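Cleaning and Preparing Woven Baskets for Use

Guidance for members of household and front-of-house staff

Woven baskets are used throughout Bajpai guest accommodation for bread, hand towels and small toiletries. Dust collects readily between the strands, and a basket that looks acceptable from across the room may not be so on closer inspection. The procedure set out in this guide applies to all rectangular baskets, whether natural or synthetic.

What you will need

A soft brush with long bristles
A dry cotton cloth and a second cloth for damp wiping
Mild washing-up liquid
500 ml of lukewarm water
A clean, pale work surface

Step 1. Empty the basket

Remove the contents and any liner. Liners should be sent to the laundry separately. Turn the basket over and tap the base gently with the flat of the hand.

Step 2. Inspect the weave

Set the basket upright on the table in good light. Look along the walls and check that the small gaps between the strands are clear. Pay particular attention to the braided rim, where crumbs and lint lodge between the twists.

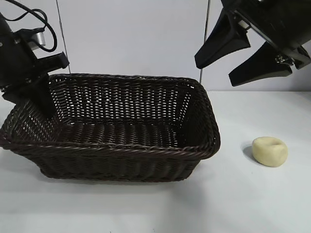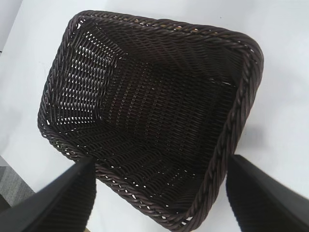 Dark brown basket with a braided rim; light shows through the gaps in the weave.

Any strand that has lifted or snapped should be reported before cleaning begins. Do not cut or pull it. Baskets awaiting repair are to be labelled and passed to Leokadia Lis in the linen room.

Step 3. Brush

Begin at the rim and work downwards, following the direction of the strands. Brush the inside first, then the outside, and finish with the base. Corners may need a second pass.

Step 4. Wipe

Add 2 drops of washing-up liquid to the water. Wring the cloth out well and wipe the basket inside and out. Synthetic weave tolerates a little more moisture; natural wicker should be wiped lightly and never soaked.

Step 5. Dry

Leave the basket on its side for 90 minutes, away from radiators and direct sunlight – longer in December, when the linen room is cooler. Natural wicker may be left overnight.

Step 6. Return to use

Fit a fresh liner and fold its edges below the rim. Baskets not required immediately should be stored singly. Stacking puts strain on the corners.

Questions about this procedure should be addressed to Harish Tyagi, Housekeeping Standards.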